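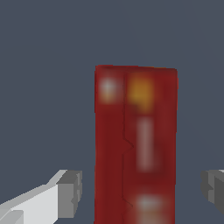 A red box against a dark gray background in a computer rendering.

The Vasville City Council voted Tuesday night to delay funding for the proposed Cerken Bridge replacement, sending the measure back to staff for a new cost estimate.

Council Member Brisa Trujillo, who introduced the motion, said the city had not identified a source for the local share of the project. State transportation aid would cover 59 percent of construction under the current plan. The rest would come from bonds or a property tax increase, which would require voter approval.

Mayor Hywel Trevor opposed the delay. "The state's offer has a deadline, and the city should meet it," he said.

The motion passed 5 to 2. Staff members have 90 days to report back. Council Member Lotte Van Wijk asked that the report include the cost of repairing the existing bridge, which has been closed to trucks since February.

Written comments may be submitted to the city clerk's office.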